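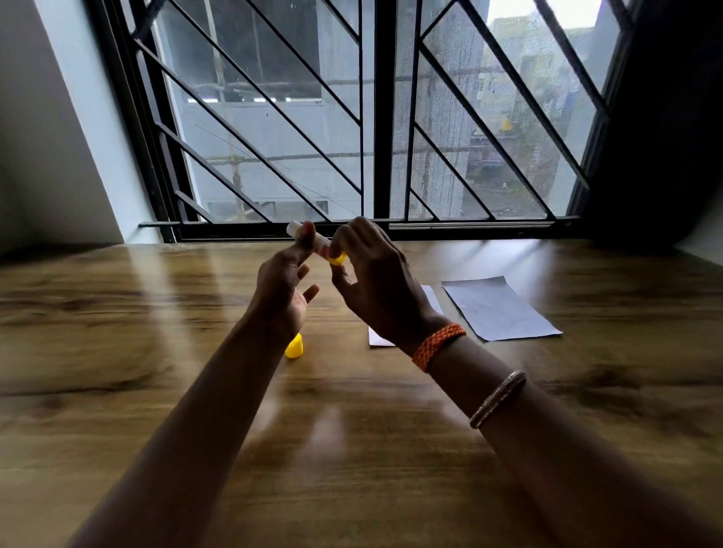 The Quiet Return of Paper and Glue

When I moved to my present apartment, I had one box that I did not open for two years. It was marked "desk" and it contained everything that I thought I still needed from my student time: a ruler, a hole punch, several pens without ink, and a glue stick. I took off the cap and turned the base. Up came a gray, hard little stump that could not have held a stamp on an envelope.

I tell this because it was the reason I signed up for an evening of paper work at Rowlands, a stationery shop with a long back room, where Imke Dreßler teaches people to make their own notebooks, envelopes and albums. I wanted to learn bookbinding. What I learned in the first hour was how to use a glue stick, and I was a little offended, until I saw how badly I did it.

"Everybody turns it out too far," Imke told us. She had been a bookbinder for many years before she began teaching, and she has the habit of walking behind the chairs with her hands on her back. "You need a few millimeters. If you see a tower, turn it back down."

She is right about the tower. When the glue stands high above the edge of the tube, it bends under the pressure of the hand, and then it breaks or it leaves lumps on the paper. The lumps dry first and make small hills which you can feel with the finger forever. With only a few millimeters showing, the rim of the tube supports the glue from all sides and the line becomes thin and even.

The second thing is the direction. I had always made circles, as children do. Imke wants strokes from the middle of the sheet to the outside, over the edge and onto a piece of scrap paper. For this reason she keeps a thick pile of old newspapers next to every place, and after each gluing the top sheet is folded and thrown away. In September she collects for the whole winter, she told me, and her neighbors know this and leave the bundles in front of her door.

A simple envelope was our first piece. You need one sheet of ordinary writing paper, and the flaps are folded before any glue comes near them. The folds are pressed down with a bone folder, or with the back of a spoon if you are at home. Then glue goes only on the narrow side flaps, as close to the edge as possible. After this you have a short time, less than a minute, in which you can still move the paper a little. I used this time to look for my scrap sheet. My first envelope was therefore crooked and remained crooked.

Next to me sat Jannik Kramer, a young father who was there for a very practical purpose. His daughter collects leaves, tickets and sugar packets, and he had promised her an album. He had brought a folder with 42 of these treasures and wanted to know if a glue stick would hold them. For the tickets and the sugar packets, yes, said Imke. For the leaves, better thin paper strips laid over the stem, and the glue only at the ends of the strips. A leaf gets smaller when it dries, and if it is fixed on its whole surface it tears itself apart.

There are people who look down on the glue stick. Elfriede Wunderlich, who sat at the other end of the table and who repairs old cookbooks for her friends, brought her own wheat paste in a jam jar and did not hide her opinion. Paste is stronger, she said, and it can be opened again with water by whoever comes after you. For a book that should last through generations I believe her. But paste must be cooked, it must be kept cool, and it makes thin paper wavy. For a birthday card on an ordinary evening I do not want to cook anything.

Waves are the big question in all paper work. Paper takes up water and stretches, mostly across the grain, and when it dries it pulls back. A stick contains less water than a bottle of liquid glue, so the trouble is smaller, but it is not gone. We put each finished piece between two clean sheets and under a heavy book. At home I use a cast iron pan - a clean one, with paper underneath.

Then there is the cap. I was ashamed when Imke came to this point. A glue stick with its cap off for one evening is already drier on the surface, and after a weekend you can often cut away the top and use what is under it, but after two years there is nothing to rescue. She lets her students put the cap back between every two steps. One must also turn the glue all the way down before closing it, or the cap squeezes the top flat and gets glue inside, and next time it will not come off without a fight.

Since that evening I have made small notebooks for shopping lists, a sleeve for my train card and a great number of envelopes. My old stick went in the trash. The new one lives in the kitchen drawer, next to the scissors, and I have already found it twice without its cap.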